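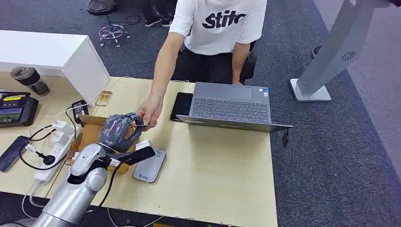

Hand day at Punetti

13th October -- by Blažena Hájek
4 min read

Got to Evwood late, train trouble, so missed the welcome and went straight upstairs to the arm room. Typing this up on the way home, excuse the state of it.

Quick background for those who weren't on the list. Punetti had us in to try hands and grippers before we spend anything. Three on offer: a plain two-finger gripper from Hubáček, a suction head, and the Flultine hand, the one with proper fingers. Our own parts are mostly small and thin. Rods, pens, cable ends, the odd flat plate. So I'd asked for thin things and we got thin things.

Two-finger first. Dull and very good. 34 picks on the short rod, dropped two, both times becuase I'd set the height wrong. Set-up took me no time at all and I have never used their software. Pads are soft rubber and come off with one screw. Won't turn a part once it's got hold of it, you have to put it down and start again, and on our bench that costs a lot of floor.

Suction head -- skip it. Fine on plates, useless on anything round. Noisy too. Left it after ten minutes.

Flultine hand took the rest of the morning. The way they run it, you stand across the desk and offer a thin stick to the fingertips, it closes, you let go. Laptop open next to it for the grip settings. Sounds simple. The trick is the angle. Come in flat and the fingers push the stick away before they meet. Come in a bit steep and it settles between thumb and first finger nicely. 26 goes for me, 22 held. The lad running the desk got better numbers but he's had weeks at it.

Things I liked: grip force is one slider, and you can save a grip under a name. You can feel it give a little when you tug. Swapping left for right hand is supposed to be a short job, didn't see it done.

Things I didn't: cables. Whatever the brochure says there's a lead off the wrist you have to plan for, and on a moving arm I'd want it clipped down properly. Also the fingers get slow after a long run, they said a fix comes in January. We'll see. And the manual is 103 pages and the bit on thumb limits is wrong, two of us checked.

Camera question. I asked about running it from a camera over the bench instead of fixed positions. Yes in principle, they do it for flat parts, for sticks they were vague. Need a straight answer before we go further.

Lunch was soup. Good soup. Talked to a couple from a lamp maker who have had the two-finger one for a year and wouldn't swap it.

Where I've got to: order the Hubáček gripper for bench one now, and ask for the Flultine on loan for a month with our own rods, our own arm, and the camera on. Not buying it off the back of one morning. Prices to follow, they promised a sheet by email and I'll foward it when it lands.

Last updated: same evening, pick numbers corrected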